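Kitchen table 1096: refinished top, in use

Gallery page, Sepp House shared kitchen. Text by Colm Noonan, finish data by Laimutė Krūmiņa.
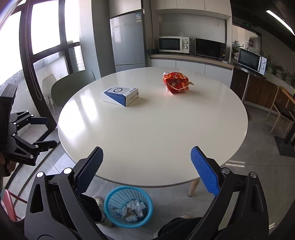
Item 1096 went back into the kitchen in December, after its top was stripped, filled and recoated in the basement shop. The finish is an off-white Wunon two-part coating, taken to full gloss. Gloss on a horizontal surface is easiest to judge with something colored standing on it, and the crumpled red snack bag does that job: it throws a faint reddish reflection onto the coating beneath. The left side of the top is under the window light and washes out to white, so no judgment of the finish can be made there. Color is better read near the white and blue box, where there is a printed white to compare against.

Table, general

The table is the large round one that has stood in the kitchen since before the current inventory was drawn up. The number 1096 is the inventory number and is stamped on a tag underneath. The tag was removed before stripping and put back with the same two screws. The old top had two earlier finishes on it, a yellowed clear coat over a cream paint, and neither was bonded well at the rim. Most of the lifting had started where chairs are pushed in.

Houshang Sharifi wanted the rim squared off and fitted with an edge band. We kept the original profile. A band would have given a joint line right where wet cloths are dragged off the edge, and the profile was sound once the paint was off it.

Stripping

Both old finishes came off with a scraper and a heat gun on the low setting. The cream paint softened sooner than the clear coat above it, so the two came away together in most places. Near the center there was a ring of scorched finish from a pot, with slight darkening of the material under it. The darkening was sealed and left in place. It does not show through the new coating.

The underside was not stripped. It was washed, lightly scuffed and given one sealing coat so that both faces take up moisture at a similar rate.

Filling

Dents deeper than a fingernail could feel were filled. Shallow ones were left to the primer. The filler shrank more than its label suggested and the larger dents needed a second pass. Anyone repeating the work should fill proud, leave it overnight and sand flat in the morning.

One repair near the rim was cut out and redone after primer because a hairline had opened beside it. It has stayed closed since.

Coating

Primer, then 3 coats of the Wunon, applied by foam roller and tipped off with a wide brush. We did not spray. The basement shop has no booth, and the extractor pulls dust from the corridor whenever the outer door is opened. Rolling leaves a light texture, so the last coat was put on slightly heavier to leave enough thickness for flatting.

Between coats the surface was sanded and wiped twice with a lint-free cloth. Pot life in a cold shop is longer than the data sheet gives, but the mix thickens near the end and starts to drag. Small batches are better on a round top in any case. The wet edge has to be kept moving around the circle, and stopping to scrape out a half-stiff tray leaves a lap mark. There was one lap mark in the second coat. It was sanded out.

Flatting and polishing

The cured top was flatted wet, working up to 2000 grit, then polished with Duker compound on a soft pad. Laimutė kept the pad flat and slow. Tilting it toward the rim cuts through the coating quickly, and the last hand's width at the edge was finished by hand for that reason.

Readings were taken with the Testness meter at the center and at points around the rim. The rim reads slightly lower than the center. The difference can be felt by nobody and seen only under a hard light – it was accepted without rework.

Curing

The top stayed in the shop for 72 hours after polishing, covered with a sheet held clear of the surface on battens. The coating is dry to the touch well before that, but it will take a print from anything left standing on it. Cardboard is worse than glass in this respect. A box has a flat base, traps whatever solvent is still leaving the film, and lifts off with a dull rectangle under it. A test board left under a carton in the shop showed exactly that, and the mark took a full repolish to remove.

Returning the table

The kitchen door is narrow and the top was carried through on edge, wrapped in two blankets. The base went first. Helju Juška had the fixings sorted in order, each in a marked cup, and the top was on and level by mid-afternoon. The gray floor tiles are not quite flat on that side of the room, so the base was shimmed. The shims are thin plastic and should be checked when the floor is next washed.

The table was set a little farther from the counters than before. The old position left too little room to open the lower cabinets with someone seated.

Surface in daily use

Food packets, boxes, cups and plates can stand on the top without a mat. Hot pans cannot. The coating resists short contact with a warm dish, but a pan straight off the burner will soften it, and the original scorch ring shows how that ends.

Crumbs are the main cause of fine scratches on gloss. A single hard crumb dragged under a plate leaves a curved line that catches the window light. On an off-white top, small dark specks are easy to find, which is useful. There is one on the open part of the top in the photograph. Pick specks up with a damp cloth, lifting instead of wiping.

Snack bags with oily contents should not be left lying open side down. Oil does no harm to the cured film. It does smear, and a smear on gloss looks like a dull spot in the finish. Two of the three dull spots reported in the first month were cooking oil and came off with dish soap. The third was a real mark, from a stove cleaner that had been sprayed nearby, and has been polished out.

Cleaning

Warm water with a few drops of dish soap, soft cloth, then a dry cloth. No scouring powder, no green pads, no glass cleaner with ammonia. The spray bottle under the sink marked TABLE is plain diluted soap and is refilled by whoever finishes it.

Polish containing silicone must stay off the top. If the coating ever has to be repaired, silicone will make the new film pull back into small craters, and it is very hard to get rid of once it has been rubbed in. Marleny Chávez has taken the furniture spray out of the kitchen cupboard and put it with the office supplies.

Wastebasket

The light-blue basket with the lattice wall stands on the tiles near the rim of the table. It was moved there from beside the sink so that packets can go straight in. The wall is perforated, so it needs a liner for anything wet, and the liner should be folded over the round rim or it slides down under the first full cup. Tea bags and fruit peel go in the lidded bin by the door.

Keep the basket clear of the base. Its rim is smooth and will not cut the coating, but repeated knocks in the same place will wear any finish.

Lighting and glare

The window side of the top is bright for much of the morning. Some glare was expected with full gloss. A satin version of the same coating was tried on a sample board and rejected: it hid scratches better, but held gray finger marks that needed real rubbing to shift. People who read at the table in the morning tend to sit with the window behind them, and their own shadow takes most of the glare off the page.

A thin blind has been asked for. If one is fitted, the readings should be repeated with it lowered, as the earlier visual check was made in direct light.

Repair stock

Half a can of the Wunon base and a matching part of hardener are on the top shelf in the basement shop, labeled 1096. The hardener spoils once air gets in, so check that it still pours clear before mixing. The sample boards are behind the cans. The board with the rectangular carton mark on its reverse has been kept, and can be borrowed by anyone who doubts the curing time.

Chips at the rim can be filled with a fine brush, left proud, and flatted after the same 72 hours. Chips in the open field of the top should be left alone until there are enough of them to justify recoating the whole surface. Spot repairs on a gloss top show as a halo from low angles, even when the color match is good.

Reporting marks

Put a piece of low-tack tape next to the mark, not over it, and write the time of day on the tape. Tell Laimutė or leave a note in the shop. Leave the mark as found, with no rubbing beforehand, and mention anything that was standing on that spot.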